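Publishers Should Print the Reading Order

The Cedlow Book Trade Forum has taken the view for some years that long-running fiction series are sold to the public with too little information. A reader who picks up a thriller in a shop or on a website is usually told that it is gripping and that the author has sold a great many copies. Whether it is the second book in the series or the eleventh is often left out. We believe this should change, and that the change should begin with the printed cover.

The case is a practical one. Our members handle returns every week from customers who have bought a middle volume by mistake, or who have bought the same novel twice under two titles. The second problem is common where a book has been issued abroad under another name. The Sveinbjörnsson crime novels are a familiar instance in our shops: the fourth was published in translation before the first, the jackets were then redesigned, and the numbering on the spine was dropped altogether. Of 100 returned series titles examined by our members in May, 12 had been bought in the wrong order. A further 6 were duplicates. These are modest figures, but each represents a reader who trusted the description and was let down by it.

Publishers reply that a number on the cover discourages new readers. A customer who sees "Book 9", the argument runs, will put it back on the shelf. There is some truth in this, and we do not dismiss it. Yet the same customer may take the book home, find that the plot depends on eight earlier ones, and give up on the author entirely. Furnden, whose adventure list now runs to almost 200 titles, restored numbering to its paperbacks and added a short note saying which volumes can be read on their own. Booksellers in our membership welcomed the note. It gave staff something definite to say at the counter.

Online listings deserve the same attention. At present the product page for a novel tends to open with delivery terms and three lines of praise, followed by a summary that stops at the most exciting point. Praise has its place. It should not take up the space where a plain statement of series, volume and original title ought to stand. Where a quotation refers to an earlier book by the same author, the page should say so clearly.
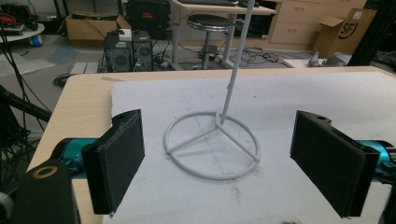
What we ask of publishers

We ask that every novel belonging to a series carry its number on the spine or the back cover, together with its year of first publication. Translated works should give the original title on the copyright page and in the online record. Where a book has been retitled, the former title should appear on the back cover for as long as the edition remains in print.

What we ask of booksellers

Shops cannot leave the whole matter to others. Shelving a series in order takes little time, and an online catalogue can be corrected by the people who maintain it. Zirnari, the catalogue service used by many of our members, already has a field for series number. In too many records it is empty. We urge members to fill it in when a title is first entered and to report errors to the publisher in writing.

The Forum will put these proposals to its members at the spring meeting and will publish the replies it receives from publishers in full.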